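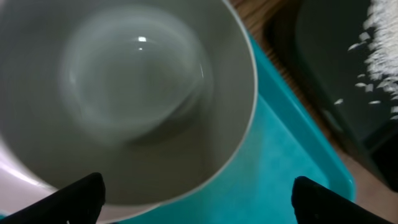
Prirkance serving tray, teal
Reviewed by Nandi Magagula, 2022-01-22

I bought this tray in February of last year and have used it for lunch most days since. It is plastic, with rounded corners and a raised rim, and it cost $13 at Trajkovski in Cotville. I wanted something that would carry a whole meal to the table and the dirty dishes back in one trip.

The size is right for one person. A dinner plate, a rice bowl, chopsticks and a teacup on a saucer all fit. With a very large plate you lose most of one side, and then the cup has to go at the other end.

The rim is the best part. Small spills stay on the tray, and a bowl that slides stops at the edge. 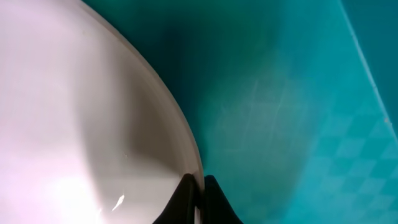

Cleaning is easy. I wipe it with a soapy cloth, rinse it and stand it up to dry. Soy sauce came off after a night in the sink. Turmeric left a faint mark that took a week to fade.

It has some faults. The floor of the tray is slippery when wet, and mine has picked up scratches from unglazed plate bottoms. There are no handles, so you grip the rim, and with a full load that gets tiring on stairs. It also doesn't fit in my dishwasher.

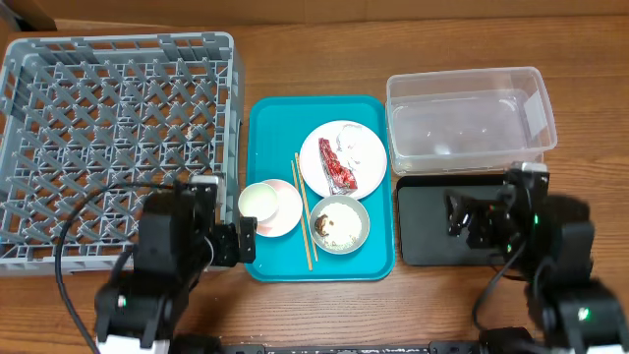 The tray with used dishes, with the dish rack to its left.

My neighbor Lucero Chambi has the Wustora tray, which has handles and costs $7 more. Hers is easier to carry but too deep to wipe out quickly. I would buy the Prirkance again at this price.

Rating: 4 out of 5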